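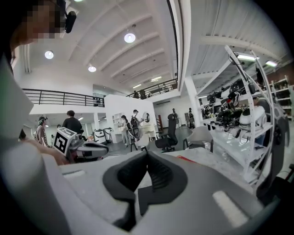 Pendant lamps under the sloping beams of a workshop ceiling.

Skirgate Records will reissue "Clullberg," the 1979 single by the rock band Czarnecka, in a pressing of 500 copies, the label said on June 18, 2023. The seven-inch record has been out of print for decades.

The new version was cut from the original quarter-inch master tape. Engineer Walid Kanaan transferred it at 15 inches per second and applied no added compression. The A-side runs 179 seconds — the full take, with the ending that was faded early on the first release. The B-side, "Clirville," runs 158 seconds and stays in mono.

Hanan Qaisi wrote the liner notes, which list the session players and corrected songwriting credits. A digital edition will follow in 20 countries.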